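Técnico/a de puesta a punto y mantenimiento de célula colaborativa

Referencia 823 — Sivness, área de manipulación

Sivness incorpora un puesto técnico para la célula Grament, formada por un brazo colaborativo, una pinza adaptativa de tres dedos y una mesa de trabajo sobre perfil de aluminio ranurado. La persona seleccionada responderá de la configuración, la revisión periódica y la reparación de primer nivel.
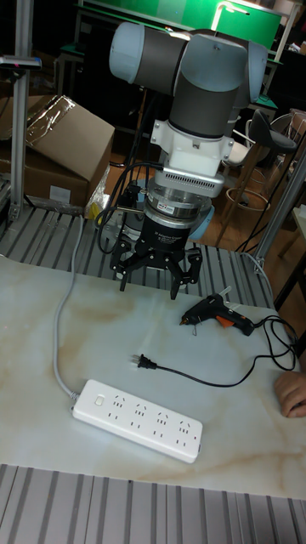

Redacción: Cledico, selección técnica
Publicado en julio — Ref. 823

Funciones principales:

Comprobar el par de apriete del adaptador de muñeca y el estado de la tornillería.
Revisar el mazo de cables de la pinza en todo el recorrido del brazo y corregir radios de curvatura insuficientes.
Recalibrar el punto central de herramienta tras cada desmontaje.
Poner a cero el sensor y registrar la deriva.
Mantener al día el libro de la célula, que suma 557 intervenciones.

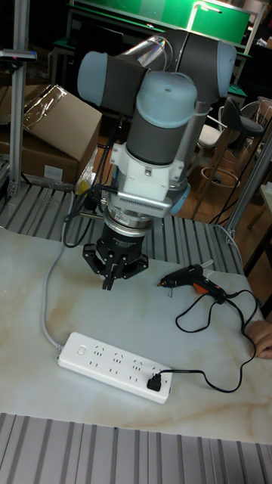
El mantenimiento se rige por el procedimiento interno Solheim, de 13 pasos, con paro y consignación previos a cualquier trabajo en la muñeca. El candidato deberá aplicarlo sin supervisión al término del primer mes. La preparación de los objetos de ensayo forma parte del puesto: con una pistola de cola termofusible enchufada a una regleta sobre la propia mesa, por ejemplo, hay que definir el trazado del cable de alimentación y las alturas de seguridad de los dedos antes de habilitar el movimiento.

Requisitos: FP de grado superior en mecatrónica o automatización; experiencia en brazos de seis ejes; lectura de esquemas eléctricos. Se valorará conocimiento de buses de campo y Python.

Condiciones: contrato indefinido, jornada completa de 7:00 a 15:00. Incorporación en septiembre.

Candidaturas: formulario de empleo de Cledico, indicando la referencia 823. Adjuntar currículum y un informe de avería redactado por el candidato — máximo dos páginas, sin datos de clientes.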